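Plenimeo opens its doors once a year, in February, when the road up the valley is at its worst and the parking is free. I took the 6 a.m. bus from Arboleda with a thermos and a bad attitude, and found 31 people already in line outside a showroom for kitchens and model homes.

The firm sells houses you can order out of a catalog. Its cheapest is called the Zalloder, and the sales desk was handing out a brochure with 2,325 paint and trim combinations in it. I asked Joar Magnusson, who was running our tour, how many of those anybody buys. "White," he said.

Joar walked us through the sawing hall in 15 minutes flat, then gave a good deal longer to the subject of hinges. I have no quarrel with hinges. The man next to me took notes on both sides of his paper and asked whether the soft-close kind could be made a little less soft. Joar promised to write it down and did not.

Lunch was pea soup, with mustard if you were quick. After that came the design room, where they show you rooms on a screen before a single board is cut, and where couples go to find out what they really think of each other's taste. One pair had been disagreeing over a hallway since before the soup.

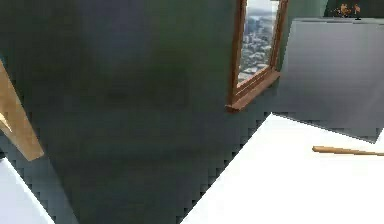

Green wall, brown wooden window frame, computer rendering.

I liked the green. My neighbor with the notes said it would look like the inside of a pond by November, and he may be right.

The bus back to Pleltalen was late. I left with two pencils, a hinge and the brochure, and have got as far as page six.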